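Packing a Sushi Lunchbox

Hello, lunch fans! My name is Wiremu Treloar and I'm mad about lunchboxes. I've been packing my own lunch since I was seven, and my favourite thing to put in one is sushi. It looks tricky, but it's really just a game of fitting shapes together (a bit like a jigsaw you can eat).

First of all, what is sushi? Lots of people think it means raw fish. It doesn't! The word is all to do with the rice, which has a splash of vinegar, some sugar and a bit of salt mixed in. You can put nearly anything with it. Cucumber, egg, carrot, tuna from a tin, avocado if your brother hasn't eaten it.

Before you pack anything, put all the pieces out on a plate. I like a big one so nothing gets squashed, and I keep the box and its lid next to it.

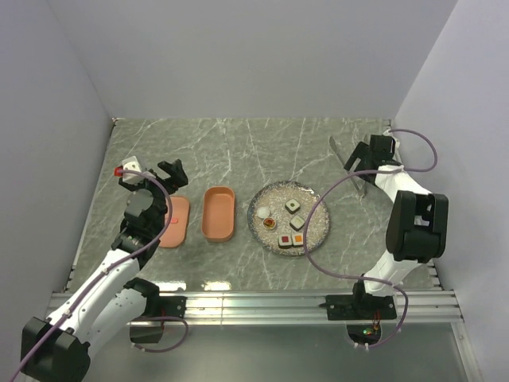 Photo: Muchen Tian / Drirnby Children's Kitchen

Look at the middles of the squarish pieces. One has a dark red centre, one is bright orange and one has a small dark green bit. Which one would you pick first? I'd go for orange every time.

The dark stuff you often see round the outside of a sushi roll is called nori. It's seaweed! It gets washed, chopped up, spread out thin and dried until it's like crispy paper. When it sits against the rice it goes soft and a bit chewy, and that's what lets you wrap it round without it snapping.

Now, clear a good space on the worktop and give it a wipe. Wash your hands too, and do it properly, between the fingers and everything. Sushi rice sticks to ANYTHING. I once found a grain behind my ear at bedtime.

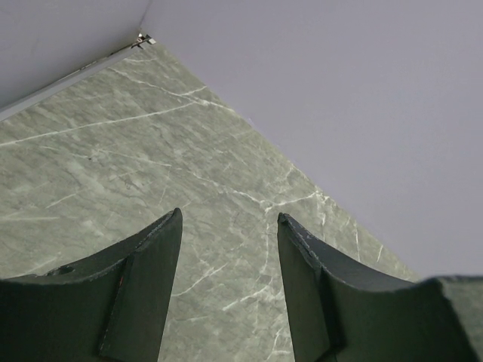

Can I make sushi with ordinary rice?
It's best with short, round grains, as they go sticky when they're cooked. Long grains like to stay apart, so your roll would fall to bits. Look for a bag that says "sushi rice", and ask a grown-up to do the boiling part with you.

Right, packing time. Start with your biggest pieces and put them in one end of the box, snuggled up side by side. If there's a gap they'll slide about on the way to school and you'll open the lid to a big ricey muddle. Small round things are brilliant for filling in corners. When I did my very first box at the Brultent holiday club, I left a huge hole in the middle and by lunchtime everything had rolled into it!

Pick each piece up gently from the sides. If you squeeze, the middle pops out of the top like toothpaste. Keep going until you've got down to the plate, and I bet you'll find a few bits of rice stuck to it. I love a speckled plate with a dark edge, it reminds me of pebbles on a beach.
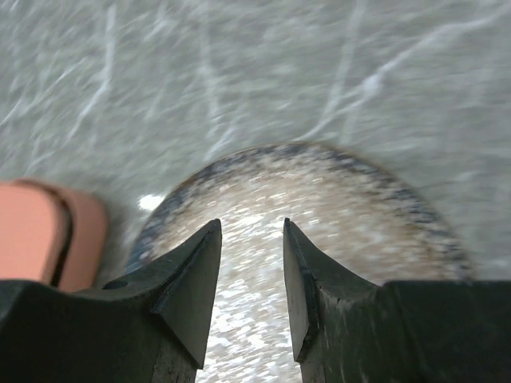

Keeping it cool

Sushi needs to stay cold, so pop an ice pack in your bag and eat it the same day. Don't leave your box on a sunny windowsill (I'm looking at you, Mendonça Class). If you don't finish it at lunch, don't save it for the walk home.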